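Home Projects Modules Reports Staff Search

Comparison of Two Finger Pad Sets for a Covered Robot Arm
Student project report, Department of Engineering, Poretham College
Reading time: 3 minutes

1. Purpose

This report sets out the results of a comparison between two sets of finger pads, supplied under the names Karus and Lollier, when fitted to the same two-finger gripper. The work was carried out in May as part of the final-year project module. The question was whether the choice of pad affects how reliably the arm picks up light household items when it wears a fabric sleeve.

2. Equipment

The arm was run from the Shenoy controller already in use by the department. A wrist camera recorded every attempt. The sleeve is a black knit one and was kept on the arm for all runs, so that both sets of pads were tested under the same conditions. The force limit and closing speed were left at the values set at the start of the module.
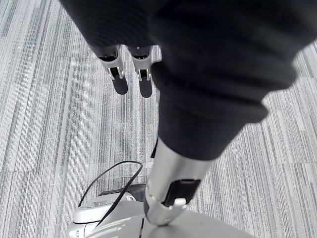

Before each session the position of the cuff was checked by hand and the camera view was compared with a saved reference picture. Where the fabric had moved forward, it was drawn back and the check was repeated. This step was added after the first session, in which several attempts had to be discarded.

3. Method

A total of 1000 attempts were made, divided equally between the two sets. The test items were a sponge, a plastic cup and a folded cloth. An attempt was counted as a success if the item was lifted clear of the surface and held for 3 seconds. Attempts in which the camera lost sight of the item were repeated and do not appear in the total.

4. Results

Failed attempts came to 222 in all. Most of these involved the folded cloth, which tended to slide out as the fingers closed. The Karus pads performed better on the cloth, and the Lollier pads were slightly better on the cup. No clear difference was found for the sponge. In 16 of the failures the recording showed the sleeve covering part of the item at the moment of closing, and it was not possible to say whether the pad or the view was at fault.

5. Limits of the work

Only one arm was available, and the pads were changed between sessions, not between attempts. Wear was not measured. A further trial with a shorter sleeve is recommended before either set is adopted for teaching use. The recordings and the full table of attempts are held with the module file.

Contact the department | Copyright Poretham College | Back to top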